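Handout 3: Grip Faults, or How We Lost an October
Tamutside course in handheld manipulation

Read before the lab. The fault you are about to study cost the Lillitz group 380 recordings out of 600, and every one of them looked fine at the time. Keep that in mind when you feel clever.

The job was simple. Operators in headsets carried the hand-held grippers, picked up household goods and put them down again. The Fehr logger wrote down finger opening and wrist position. Packages went well, since a package has the decency to keep its shape.

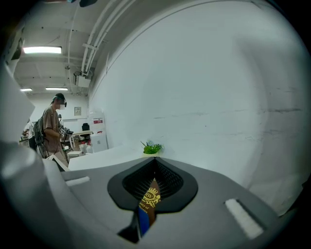

The logger took its finger opening from the markers. When a marker went out of sight, it was supposed to raise a flag and stop. It repeated the last good value instead, with great confidence, for as long as it took. An arm trained on that data learned that closing its fingers was optional.

Cloth made things worse. A towel bunches, rides up between the fingers and can hide the very thing you are trying to measure. Our replay arm closed at full force on a fold it believed was 40 mm thick. It was not 40 mm thick. The finger mount cracked, and the emergency stop was on the far side of the bench, where it had been put to keep it out of the way.

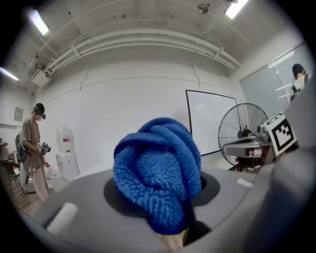 Ernine wrote back on the draft of these notes that the stop button deserves top billing, and that a bad logger costs you a month while a bad reach costs you a hand. Fair enough. Lab rule 1 is now the button: find it, touch it, then power up.

Rule 2: a missing marker is a missing value. Leave the gap in.

Rule 3: replay at low force first, cloth especially.

For next time, sketch how you would have caught the frozen value by recording 3.

Related handouts
Handout 2: Markers and Lighting
Handout 4: Force Limits
Lab sheet: Folding, Badly

Last updated 2018-12-04
Tamutside Course Office | Contact | Back to top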